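Mattress and Bedding Questions, Answered Without the Sales Pitch
Last updated in August by Ekaette Adeyemi

Do I need a new mattress every eight years?
Says who? Usually the people selling them. If you wake up sore at home and fine at your sister's place, have a look at yours. If you sleep well, keep your money.

What does "orthopaedic" mean on a label?
Very little. I asked the Hostholm showroom what made their orthopaedic model different from the plain one beside it and was told it was "more supportive". The springs were the same. The price was not.

Is a higher spring count better?
Up to a point. Veltura advertises 2,000 pocket springs in a queen, and some of those are tiny ones in a thin layer near the top. Ask how many are in the main core. If the salesperson has to go and check, you've learned something about the number on the sign. 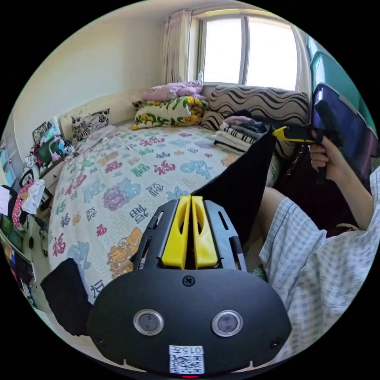
Lying on a mattress in the shop for two minutes tells you next to nothing either. Take your shoes off, get into the position you sleep in and stay there until you feel silly.

Are trial periods really risk-free?
Read the terms. Redura gives you 31 nights, then charges a pickup fee and wants the mattress back without a mark on it. That's a fair enough deal, but I wouldn't call it free.

Will a topper fix a sagging bed?
No. It will sag along with what's under it. A topper can soften a bed that's too firm, and that's all I'd ask of it. Check the slats before you blame the mattress, too. I replaced 2 cracked ones on a Wednesday night and cancelled an order the next morning.

Do I have to buy the matching protector?
The Khoury store told me my warranty depended on it. The warranty booklet said "a suitable protector". Any washable one that fits was fine by that wording.

What about cooling fabric?
It feels cool when you put your hand on it. I've yet to notice a difference at three in the morning. Try a lighter doona first. 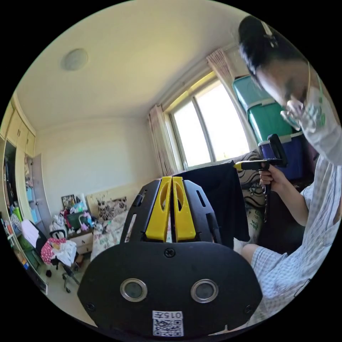 How do I compare warranties?
Skip the number of years and find the sag depth they'll cover. I've kept 5 booklets in a drawer and each one measures it differently.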